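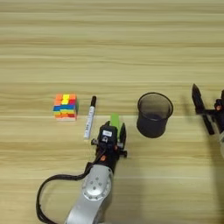 Two-arm table, green block in the left gripper, mesh cup to the right of it

From: Krisztina Hegyi
To: robotics club list
Subject: Re: Cup task for the Cekthorpe meet

Ching-wen Leung wrote:
> The left arm is up to 49 good drops out of 66 tries with the
> green block. I think we enter both arms in March and call it
> the Pelero sort: block first, then the marker, all into the cup.
> The cube can stay where it is as clutter. Any objections?

A few, yes.

49 out of 66 with the cup in the same spot every time tells me the arm has learned one spot on one table. Move the cup a hand's width and run it again before we put that number on an entry form. The judges will move it. They did last year, and the Ludik team went home early.

I also don't buy the marker yet. A block has flat sides and stands up nicely between the fingers. A marker rolls. Has anyone got one into the cup without a person setting it straight first? If so, please post the log.

As for the second arm, what is it for? If it only waits off to the side, it's one more thing to bump the cup, and the rules give us 200 seconds in all. I'd enter one arm and do it well.

And could someone look at the cable loop on the left arm. It hangs wide over the table on the cube's side, and I don't want it dragging things around and getting scored as a push.

I'll change my mind if I see 191 or better on the practice sheet with the cup moved between runs. Tóth has the blank sheets.

Krisztina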